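Subject: Re: [grippers] Finger pads, and hand-held against arm-mounted

On Sunday someone on this list wrote:

> We have two of the Sterndale hand-held grippers on loan until July and
> must decide if we buy them or stay with the Ustano arm and its own jaw.
> Has anybody used them with small plastic things, bowls and cups and so on?
> I read that the grip is good, but I would like to hear it from a person
> who opened and closed one for more than an afternoon. Also, how long do
> the pads live?
>
> Second question: is the cable a problem for the operator?

Hello all,

I can answer a part of this. We have compared the Sterndale with the Ustano jaw for six weeks, always on the same wooden table and with yellow plastic objects. I write the points in the order in which they gave us work.

1. The pads

This is the weak place. The finger itself is strong, the linkage runs in brass bushings and I have felt no play in it until now. But the gray material on the fingertip is thin, and when it starts to come off at one edge, it goes on tearing. Our log counter stands at 3531 closings for the present pair. The right pad is still flat and well attached. The left one is torn and hangs from the inner side in rags, so the two fingers do not meet an object in the same way any more. I would not compare any grip results with fingers in such a condition.

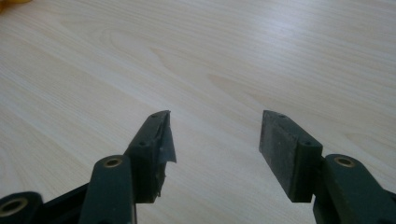 2. What we do about it

We ordered thicker pads from Stummont, two sets, and they have not arrived yet. Until then I see two possibilities: clean the block completely and glue a new strip, or change both sides together. I prefer the second, even when one side looks good. A new pad against an old one gave us a grip that was pulling to one side, and we lost almost a full day before we understood why.

Please also look at the edge of the pad before each session. It takes a moment, and a small lifted corner can still be pressed back.

3. Holding the thing

Our version for the longer sessions is operated with both hands. It has black straps for the hands, and the strap on the right side must be adjusted again for each operator. If it is too loose, you start to squeeze the handle harder than necessary and the forearm gets tired. With a cylinder held horizontally I find the control quite good, better than what I reach with the Cisneros controller and the arm.

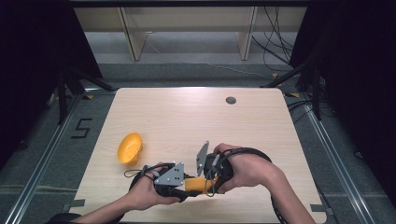
The cable question I would answer with "yes, but you learn it". In the first days I was always turning my wrist against the cable. Now I lay it along the right forearm before I start, and I leave some slack at the elbow. For a bowl that lies on its side you need to turn the hand more, so try this movement first without closing the jaws – you will notice quickly if the cable is too short.

4. Against the arm

The Ustano jaw is slower and it does not like round edges. On the other hand its pads look like new, and it repeats the same position every time. For repeated tests I would keep the arm. For trying many different objects in a short time I would take the Sterndale and put spare pads in the budget.

If somebody has used the Stummont pads already, please write which glue you took.

Regards from the test bench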